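Section 5. Preparing and Running a Feature Screening

This section applies to the Wollberg screening room and to any auditorium fitted with the Bolteck playback server. Read it through before loading a film for the first time.

5.1 Loading the film

1. Confirm that the server is on and that the status line on the touch panel reads READY.
2. Insert the distributor's drive into the front bay. Do not force the carrier.
3. Select Library, then Ingest, and choose the title. Check the version against the booking sheet, as a film may arrive with subtitled, captioned and dubbed versions on one drive.
4. Wait for the verification message before removing the drive.

Caution: Removing the drive during verification may damage the copy on the server. If this occurs, delete the title and repeat steps 2 through 4.

5.2 Loading the key

Each feature is locked to a server by a delivery key, valid only for the dates agreed with the distributor.

1. Copy the key file to an empty USB stick.
2. Select Keys, then Import.
3. Compare the start and end times on the panel with the first and last shows on the schedule.

Note: If the panel displays code 761, the key was issued for a different server. Send the server certificate to Diễm Kim in Programming, who will request a replacement from Greline. Allow one full working day.

5.3 Building the show

1. Open a new playlist and add the trailers, the rating card and the feature, in that order.
2. Insert the lighting cue at the start of the first trailer and the house lights cue at the start of the end credits.
3. Set the picture format for each item. Trailers and features often differ — check every line.
4. Play the first minute of the feature with the sound processor at the house level.

Playlists may hold up to 100 items. Names are limited to 27 characters, including spaces.

5.4 After the show

Return the projector to standby and leave the exhaust fan running until it stops by itself. Record any picture or sound fault in the booth log. Tuấn Trình reviews the log before each new booking opens.

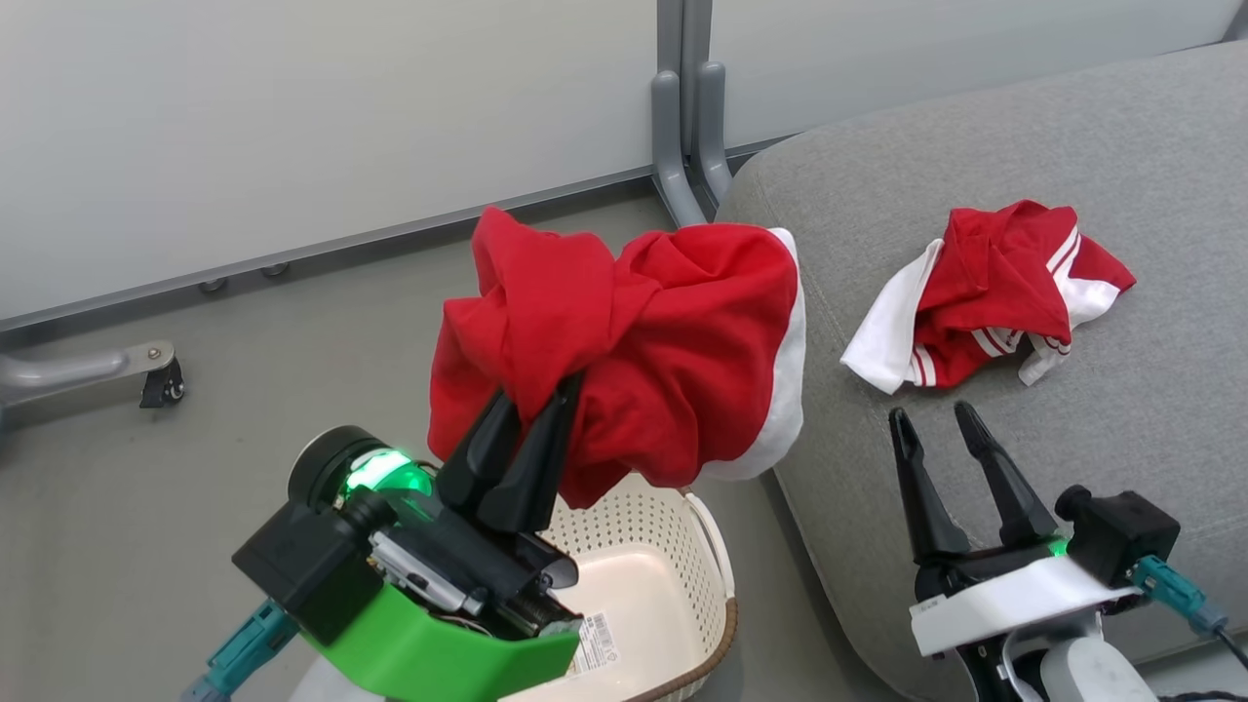 Drives belonging to the Hoàng retrospective are to be kept in the booth cabinet until the series closes in November.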